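Encyclopedia > Software > Robot perception > Labeling and planning tools

Print this article | E-mail this article

Hirnbridge (software)
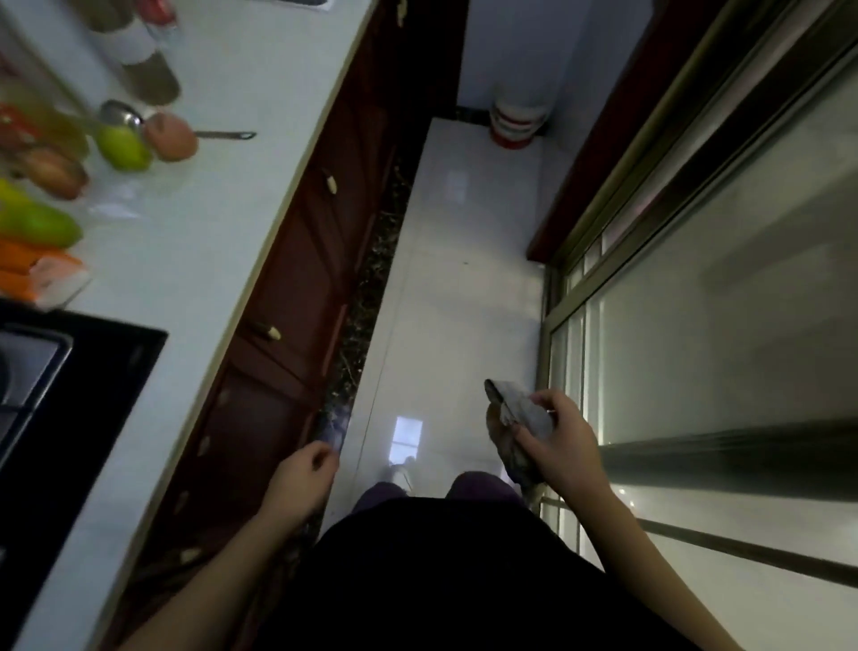

Hirnbridge is a software package that turns first-person video of household work into task plans for robots. It was developed at Drivalico and is used mainly by groups studying kitchen chores. The package takes in footage from a head-level camera, finds the hands, guesses what each hand is holding, and writes out a list of steps that a planner can try to follow. Its makers call the result "understanding," a word that deserves some caution. In a narrow kitchen, with both hands reaching down over glossy white tiles and a window reflected in the floor, the program has to decide which bright patches are objects and which are light. A person glancing at the crumpled grey-and-white thing in the right hand might say cloth, paper wrapping or a dried fish. The software must pick a label or leave the space blank, and its default settings discourage blanks.

Design

Hirnbridge has 3 main parts. The first is a hand tracker, which marks the position of the fingers and estimates whether they are closed around something. The second, called Kourkoulas, names objects from a fixed list of 585 household items. The third is a step writer that joins the first two outputs into short commands such as "pick up," "wipe" and "place."

The parts pass labels to one another in one direction only. If Kourkoulas decides early on that an object is a towel, the step writer will plan for a towel, and nothing later in the chain can send the question back. The manual describes this as a way to keep the program fast. Critics have described it as the main flaw in the design, and the two statements are compatible.

Each label carries a confidence score from 0 to 100. By default, any score above 50 is treated as certain by the step writer, and the number is dropped from the finished plan. Users who want to keep the scores must turn on a setting that is listed in the manual under file export.

Accuracy claims

Drivalico reports that 78 percent of the steps written by Hirnbridge match those written by a human reviewer. The figure is widely repeated and hard to interpret. Reviewers were shown the program's answer before giving their own, a method known to push people toward agreement. Steps in which a hand was partly out of view were left out of the count. So were steps involving items not on the Kourkoulas list, though a real kitchen has plenty of those.

The test also scored steps one at a time. A plan with a single bad step near the start can be useless from that point on, yet still earn a good mark. No figure for complete plans has been published.

Known problems

Shiny floors and frosted glass are a steady source of false objects. Small dark items held loosely in the fingers are often missed, and the tracker then reports an empty hand. Soft things that change shape are renamed as they move, so that one object may enter a plan under several names and be put away more than once.

Produce on a counter is handled better, at least when the pieces are spread out. Even so, the item list has one entry for "squash" and none for papaya, and the program gives no sign that it is choosing from a short menu.

Use with robots

Hirnbridge does not control motors. Its plans are usually passed to Bikitz, a separate motion planner that checks whether an arm can reach each point. Bikitz will reject a move that would hit a cabinet door, but it has no opinion on whether the move makes sense. Descriptions of the pair as a complete household system are therefore generous. A person still has to read the plan, fix the labels and remove the steps that do not belong, and the time this takes is absent from the published comparisons.

See also: action recognition; hand tracking; motion planning; task planning

Last revised 4/19/18

Print this article | E-mail this article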